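Data collection, period to 2024-05-18
Prepared by Idalina Cordeiro for Plutavero

We now have 879 usable demonstrations of the whiteboard task, against 700 promised. Please enjoy this sentence, as the budget section is less cheerful. Another 59 were thrown out, mostly for operator hesitation - mine included.

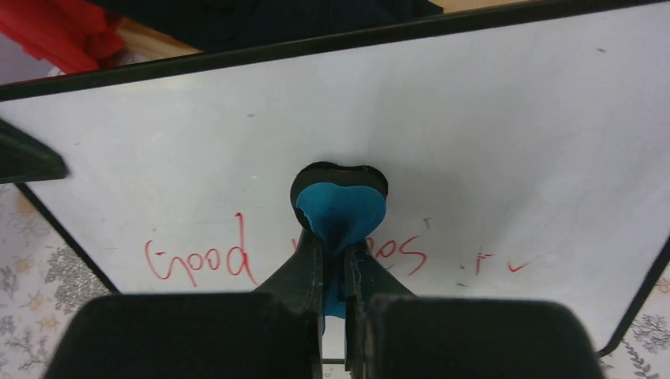
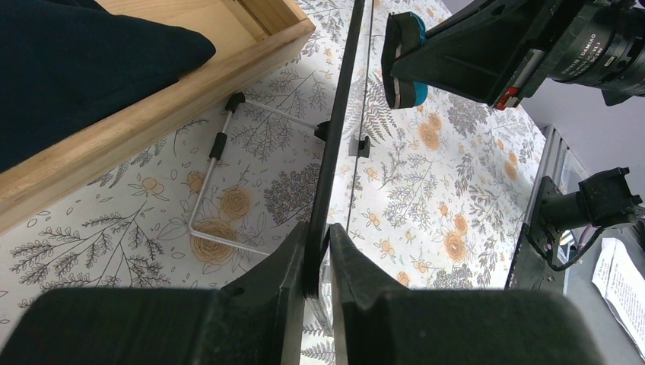
Wrist views from the whiteboard task: heart-shaped piece in the gripper (first), wire stand and tray (second).

Marek Kováčik is relabeling the early episodes, having discovered that we spelled "release" three ways. Training starts once he forgives us. We still need a decision on the second tablecloth - the request has been with Meridus since December.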